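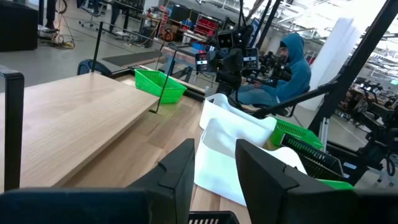 Storage and Organisation / Baskets and Trays

Lenen Slotted Storage Baskets

Reading time: 5 minutes

The Lenen range consists of open-topped plastic baskets with perforated sides, intended for cupboards, worktops, shelves and stock rooms. It is supplied to schools, offices, clinics, community kitchens and private households. The range is available in three sizes and several colours, including black and bright green, and every size may be ordered singly or in packs.

The baskets are produced for Zernlow, which has supplied storage goods to public buildings and small businesses for many years. The present version replaces the earlier Lenen basket, which had solid walls and a separate clip-on handle. Customers who hold stock of the earlier version should note that the two do not nest together, although they may be used side by side on the same shelf.

General description

Each basket is moulded in one piece. The openings in the walls allow air to pass through and make it possible to see whether a basket is full without taking it down. The upper rim is turned outwards so that the basket can be lifted from any side. There are no separate parts to lose or replace.

The base is flat and carries four low feet, which keep the underside clear of a damp surface. The corners are rounded on the inside to make wiping easier. The outside corners are slightly tapered, and empty baskets of the same size may be stacked one inside another when not in use.

Sizes

Small. Suitable for stationery, sachets, first aid items, cables, cutlery and craft materials. Two small baskets placed end to end occupy the same shelf space as one medium basket.

Medium. Suitable for packets, folded cloths, cleaning materials, toys and A4 paper laid flat. This is the size most often ordered by schools.

Large. Suitable for sports items, linen, bread and vegetables in their packaging. The large basket may carry up to 20 kilograms when it is standing on a level surface. It should not be lifted by one person when filled to this weight.

Height is the same for the small and medium sizes, so that a row of mixed baskets presents an even front. The large basket is taller. Customers fitting baskets beneath an existing shelf are advised to measure the clear height before ordering and to leave enough room for a hand to pass over the rim.

Colours

Many organisations use colour to separate one kind of item from another, and the range has been planned with this in mind. A primary school may keep one colour for each year group. A kitchen may keep one colour for clean cloths and another for cloths awaiting the wash. Zernlow does not set any meaning for its colours, and customers should follow the rules already in force in their own building.

Small differences in shade may occur between one production batch and the next. Where an exact match is important, the full quantity should be ordered at one time. Baskets placed in a sunny window will fade gradually, and the brighter colours will show this sooner than black.

Labels

A smooth panel on the short side of each basket accepts most paper and plastic labels. Labels should be applied to a clean, dry surface and pressed down firmly from the centre outwards. Tie-on tags may also be fastened through the openings. Permanent marker should not be used directly on the plastic, as it cannot be removed without damage to the surface.

The Bautista label set, sold separately, contains blank cards and clear sleeves that hook over the rim. The sleeves fit the small and medium sizes only.

Use on open shelving

Baskets may be used on any level shelf that is deep enough to support the whole of the base. They should not be allowed to overhang the front edge. On wire shelving, the feet may catch between the wires, and a thin board or liner should be laid down first.

The Skondex shelf liner is cut to suit the range and may be trimmed with household scissors. It is recommended for painted shelves — the feet can leave marks on soft paint over time.

Filled baskets should not be placed on top of one another. The rim is not designed to carry a load, and a stack of filled baskets may slide without warning. Heavier items should be kept on the lower shelves, particularly in rooms used by children.

Cleaning

Wash by hand in warm water with a mild washing-up liquid, then rinse and leave upside down to drain. A soft brush will clear dust from the openings. The small size may be washed on the upper rack of a dishwasher. The medium and large sizes should not be put in a dishwasher, as they may lose their shape.

Do not use bleach, scouring powder or metal pads. Do not place the baskets on a radiator, hob or other heated surface. Any basket that has cracked should be withdrawn from use, as the broken edge may be sharp.

Food

The baskets may hold fruit, vegetables and wrapped food. They are not intended for hot food or for liquids of any kind. Unwrapped food should be placed on a clean cloth or paper lining.

Packs and ordering

Small baskets are supplied singly or in packs of 9. Medium and large baskets are supplied singly or in packs of 5. Packs contain one size and one colour only, and mixed packs cannot be made up.

Orders of more than 900 baskets are treated as contract orders and are delivered on pallets. The customer must be able to receive a pallet at ground level and should inform the sales office in advance if access is narrow or if there is a height limit at the gate. Schools wishing to receive contract orders before the autumn term are asked to confirm their quantities by the end of June.

Returns

Unused baskets may be returned in their original packing. The order number should be written on the outside of the parcel. Baskets that have been labelled, washed or trimmed in any way cannot be accepted — this does not affect the customer's rights where goods are faulty.

Faults in moulding, such as a blocked opening or a rough edge on the rim, should be reported to the sales office with a note of the size, the colour and the batch mark, which is found on the underside of the base. A replacement will be sent with the next available delivery.

Last updated: June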